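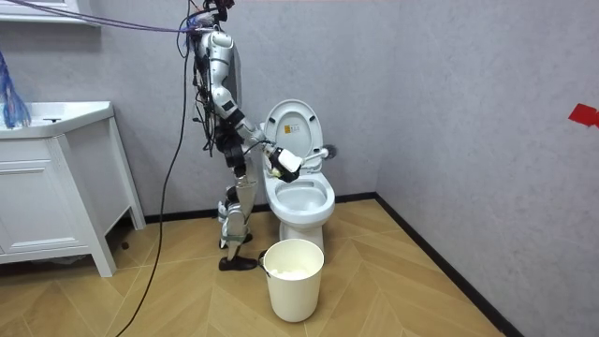 흰 손잡이에 짙은 회색 솔. 변기 뚜껑은 올린 채로.

길햄(Gilham) 변기솔 사용 후기
글: 쇼나 스완슨
분류: 욕실용품 > 청소솔

변기솔 후기를 이렇게 길게 쓰는 날이 올 줄은 몰랐네요. 프라이팬이나 이불이라면 모를까, 변기솔이라니요. 그런데 욕실 청소를 좋아하지도 않는 제가 지난 몇 년 동안 솔을 참 여러 번 갈아치웠고, 그때마다 후기를 찾아보면 "잘 닦여요", "배송 빨라요" 한 줄씩만 있어서 답답했거든요. 저처럼 구매 버튼 앞에서 한참 망설이는 분이 계실 것 같아 아는 만큼 다 적어 보려고 합니다. 차 한 잔 가져오셔도 좋아요.

전에 쓰던 건 리텐트(Ritent) 제품이었어요. 처음 살 때는 동그란 솔 모양이 귀여워서 골랐는데, 반년쯤 지나니 솔이 한쪽으로 누워 버려서 변기 안쪽 테두리 밑을 닦으려면 손목을 이상한 각도로 꺾어야 했습니다. 받침통도 깊고 좁아서 바닥에 고인 물이 도무지 마르질 않았고요. 뚜껑을 열 때마다 나는 그 냄새, 아시는 분은 아실 거예요. 12월에 욕실을 한번 싹 정리하면서 미련 없이 버리고 길햄으로 바꿨습니다.

주문할 때 보니 상품 후기가 434개나 달려 있더라고요. 저는 그걸 거의 다 읽었습니다(네, 밤에 잠이 안 왔어요). 별점이 낮은 후기는 대부분 받침통 이야기였고 솔 자체에 대한 불만은 별로 없어서 그 점을 믿고 샀습니다. 써 보니 저도 비슷한 의견이에요.

■ 손잡이

손잡이는 흰색이에요. 군더더기 없는 모양이라 흰 변기 옆에 두어도 튀지 않습니다. 처음에는 흰색이면 금방 지저분해 보이지 않을까 걱정했는데, 오히려 더러워진 게 바로 보이니까 그때그때 닦게 되더군요. 어두운 색 손잡이를 쓸 때는 안 보인다고 몇 달씩 그냥 두었던 걸 생각하면 조금 부끄럽습니다.

쥐는 느낌은 가벼운 편입니다. 묵직한 걸 좋아하는 분이라면 허전하실 수도 있겠어요. 저는 팔 힘이 약해서 가벼운 쪽이 훨씬 편하고, 변기 앞쪽에 서서 허리를 많이 굽히지 않고 솔을 넣을 수 있는 것도 마음에 듭니다. 다만 고무장갑을 낀 손에 세제까지 묻으면 조금 미끄러워요. 손잡이 끝에 오톨도톨한 부분이라도 있었으면 좋았을 텐데 말이에요.

■ 솔

솔은 짙은 회색입니다. 흰 솔은 두어 번만 써도 색이 변해서 멀쩡한데도 버리고 싶어지잖아요. 회색은 그런 스트레스가 덜해요. 물론 색이 어두운 만큼 찌꺼기가 끼어도 티가 덜 나니까, 쓰고 나서 꼭 헹구고 밝은 데서 한 번씩 들여다보셔야 합니다.

저희 집 변기는 흰색 원피스형이에요. 물탱크와 몸체가 이어져 있어서 틈새에 먼지가 덜 끼는 건 좋은데, 안쪽 테두리 밑은 여느 변기와 다를 바 없이 손이 많이 갑니다. 길햄 솔은 털이 제법 짱짱해서 테두리 밑으로 밀어 넣고 한 바퀴 돌리면 끝까지 닿는 느낌이 나요. 물이 고이는 선에 생기는 누런 띠도 구연산을 물 600ml에 풀어서 부어 두었다가 저녁 먹고 문지르니 잘 지워졌습니다. 오래된 물때는 한 번에는 안 되고 며칠 반복해야 했고요.

물튐은 솔직히 있습니다. 털이 짱짱하다는 건 꺼낼 때 튕긴다는 뜻이기도 해서, 저는 솔을 변기 안에서 살살 털고 시트 사이에 잠깐 끼워 물을 빼요. 급하게 휙 꺼내시면 벽이나 바닥을 한 번 더 닦게 되실 거예요. 특히 저희처럼 바닥이 나무 헤링본 무늬인 집은 무늬 사이로 물방울이 잘 안 보여서 양말이 먼저 알아챕니다.

■ 받침통

아쉬운 부분을 말씀드릴 차례네요. 길햄 받침통은 리텐트보다 입구가 넓어서 솔을 넣고 빼기는 편한데, 통이 너무 가벼워서 솔을 꺼낼 때 같이 딸려 올라올 때가 있어요. 한 손으로 통을 누르고 다른 손으로 빼야 하는데, 그게 은근히 귀찮습니다. 게다가 통풍 구멍도 없어요. 이 가격에 구멍 몇 개 뚫어 주는 게 그렇게 어려웠을까요?

결국 저는 코르데이로(Cordeiro)에서 나온 받침통을 따로 사서 쓰고 있습니다. 바닥에 물받이가 분리되어 있어서 일주일에 한 번, 보통 화요일에 물을 비우고 헹궈요. 길햄 솔이 아주 딱 맞지는 않고 살짝 헐거운데 쓰는 데는 지장이 없습니다.

■ 교체용 솔

교체용 솔은 개당 4,000원입니다. 손잡이는 그대로 두고 솔만 돌려서 빼는 방식이고, 처음 돌릴 때 꽤 뻑뻑하니 장갑을 끼고 하세요. 저는 아직 한 번밖에 안 갈았어요. 동네 가게에는 잘 안 들어오고 폰몬트(Pornmont) 생활용품점에 가면 있는데, 거기도 품절일 때가 많아서 갈 때 미리 두 개쯤 집어 오는 게 마음 편합니다.

■ 쓰면서 알게 된 것들

변기 앞에 휴지통을 두고 쓰시는 집은 솔질하기 전에 휴지통부터 옆으로 치우세요. 저는 귀찮아서 그대로 두고 닦다가 발로 차서 엎은 적이 두 번 있습니다. 변기 밑동, 그러니까 바닥으로 둥글게 내려오는 부분도 휴지통에 가려져 있으면 청소를 자꾸 빼먹게 돼요. 그쪽은 솔 말고 걸레로 닦으시는 게 낫고요.

뚜껑 안쪽에 스티커가 붙어 있는 변기라면 세제가 튀지 않게 조심하세요. 예전에 살던 집에서 반쯤 불은 스티커를 떼느라 한나절을 보낸 뒤로 저는 그 언저리는 물기만 꼭 짠 천으로 닦습니다.

락스는 솔에 오래 묻혀 두지 않고 있어요. 설명서에 그러지 말라고 쓰여 있기도 하고, 리텐트 솔이 그렇게 빨리 누운 것도 제가 락스 물에 밤새 담가 둔 탓이 아닐까 뒤늦게 의심하는 중입니다. 그렇다면 리텐트에는 조금 미안하네요.

■ 별점

솔 다섯 개 만점에 네 개 반
손잡이 네 개
받침통 두 개
전체 네 개

받침통만 따로 해결하실 수 있으면 저는 권해 드려요. 어머니께도 하나 보내 드렸는데 변기솔을 선물로 받은 건 처음이라며 한참 웃으시더니, 얼마 전에는 교체용 솔은 어디서 사느냐고 물어보시더라고요. 혹시 이 솔에 더 잘 맞는 받침통을 쓰고 계신 분이 있으면 댓글로 제품 이름 좀 알려 주세요. 묵직하고 구멍 뚫린 걸로요!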